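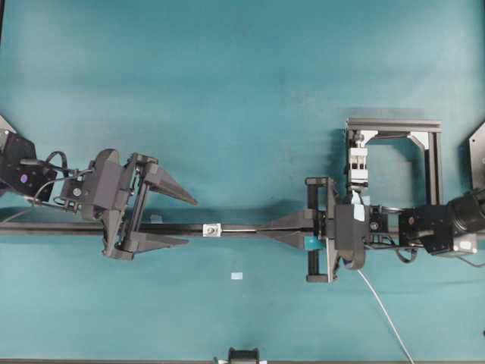
Page 7 of 30

Workbench & Shed Forum > Bits and bobs > Teal bench top, long black rod

gondport_gaurav wrote:
Can anyone tell me what the little white and silver clamp on the rod is called? I've got a rod much like it from a Buvus stand and mine's lost its collar.

Seraina R wrote:
Shaft collar, I'd say. Undo the fastener and it should slide along.

andri159 wrote:
Not convinced – looks more like a joint to me, the rod's slimmer on the right of it. Measure both sides before you buy!

Seraina R wrote:
Fair point about the slimmer bit, but I'm sticking with collar.

Mechthild wrote:
More taken with that teal top (scuffs and all). Mine's a Drelard mat and it marks if you so much as look at it.

gondport_gaurav wrote:
Will get the calipers out tonight and post both sizes.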